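비토토 새 폰 2주차, 급하게 적는 후기

4월 17일. 드디어 받았다. 예약한 게 작년 11월인데 이제야 왔음. 중간에 취소할까 세 번은 고민했고, 고객센터에 메일도 보냈는데 답은 복붙. 뭐 아무튼 왔으니 됐다.

2주 써 봤으니까 생각나는 대로 씀. 정리 안 됨 주의.

일단 가볍다. 전에 쓰던 Sutard 폰이 벽돌이었구나 싶을 정도. 주머니에 넣은 걸 까먹고 집안을 뒤진 적도 있다. 뒷면은 지문 엄청 묻음. 케이스 씌우면 되긴 하는데 그럼 또 두꺼워지고.. 일단 생폰으로 버티는 중. 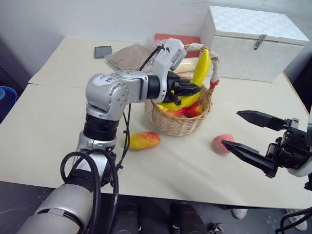 배터리

아침 100에서 시작해서 퇴근할 때 50 정도 남는다. 지하철에서 영상 보고 점심에 지도 좀 켜고 그런 날 기준. 게임하면 얘기 다름. 저녁 먹고 충전기 찾으러 다니게 됨. 충전 속도는 불만 없는데 충전기가 상자에 없다. 서랍에서 옛날 거 꺼내 쓰다가 결국 Sastry 꺼 새로 삼. 케이블이 좀 뻣뻣하지만 쓸만함.

발열은 왼쪽 위가 좀 뜨듯. 여름에 어떨지 모르겠네

소프트웨어

이게 문제. 업데이트를 벌써 두번 했는데 두번째 하고 나서 알림이 늦게 온다. 카톡이 13분 뒤에 온 적도 있음. 약속 장소 바뀐 걸 나만 몰랐다;; 절전 설정에서 앱 하나하나 예외로 빼주니까 좀 나아졌다. 이걸 왜 내가 하고 있어야 하는지.
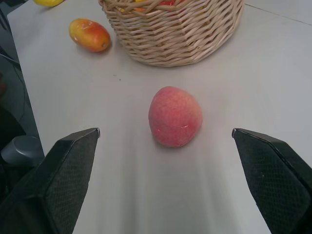

그리고 자판. 한글 칠 때 쌍자음이 자꾸 씹힌다. "있어"가 "잇어"로 나가서 맞춤법 모르는 사람 됨. 다른 자판 앱 깔았더니 괜찮은데 그건 또 이모티콘 창이 느리다. 설정 메뉴 번역도 군데군데 이상함. "화면을 잠자기 하십시요" 이런 거.

포럼에서 Wagner Lins라는 분이 올린 설정 모음 글이 제일 도움 됐다. 영어긴 한데 캡처가 많아서 따라하기 쉬움. 애니메이션 속도 줄이는 거랑 알림 채널 정리하는 거 두 개만 해도 체감이 확 된다. 링크는 나중에 달게요, 지금 폰으로 쓰는 중이라 복사가 귀찮다.

통화 품질은 그냥 보통. 엘리베이터에서 끊기는 건 전 폰도 그랬으니까 패스. 스피커는 생각보다 큼. 설거지하면서 팟캐스트 듣기 딱 좋음.

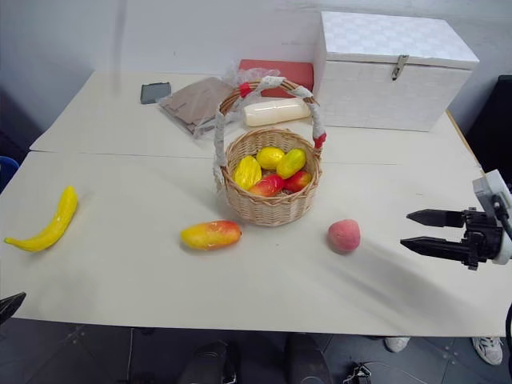 흰 테이블 위 과일 바구니

살까 말까 묻는 분들 댓글로 많던데, 지금 폰 멀쩡하면 기다리시길. 다음 업데이트에서 알림 고친다는 말이 있긴 하다. 저는 그냥 씁니다 환불하러 Grurkville 매장까지 가기 싫어서. 가는 데만 한나절임.

아 카메라 얘기를 안 했네. 그건 다음 글에. 밤에 찍은 것도 모아서 올릴게요. 배고파서 이만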